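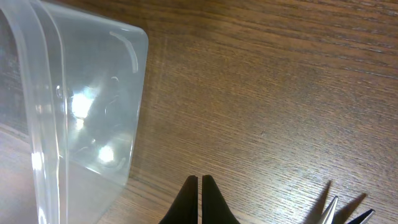 Written by Lerari Kuusisto
Home baker and keeper of the Karcombe kitchen diary

Home | Diary | Recipes | Pantry | Write to me

Sunday, late afternoon

I had meant to bake today, and I did in the end, but first I had to find a tub for the oat cookies, and you know how that goes in my kitchen. One opened cupboard and the whole afternoon wanders off (I did enjoy it, though, I must admit!). Out came the plastics, every last one, onto the brown table, and there they sat in the light while I drank my coffee and wondered how a small household ever came to own so many.

The clear ones are my favorites, even if they have gone a bit frosty with the years. I like the thick rim on the one I ended up tipping over on the tabletop, and the way the wood shows through the side of it, grain and all. There are little raised rings and curls molded into the plastic too, which I must have washed over hundreds of times and never looked at. I tried to make out whether they meant anything, gave up, and had another cookie.

Lids were the usual trouble. I found 2 that fit nothing at all and put them back in the drawer anyway, in case their tubs turn up at the Surent house, where half my dishes go after the holidays and stay until spring. I really should ask. I say that every January.

The cookies came out well, a little darker than last time. I gave them 40 minutes of resting in the fridge before they went in, and that seems to help them hold their shape. Butter was 225 grams, same as ever, and I left out the raisins, having eaten them on Friday night straight from the bag.

Now the cupboard is tidy, the deep tubs at the back and the shallow ones in front where I can reach them, and the table still wants wiping. I will do it after supper. There is soup left, and it needs a tub of its own, so I suppose I will be opening that cupboard again before bed.

Last updated: Sunday, 9:15 p.m.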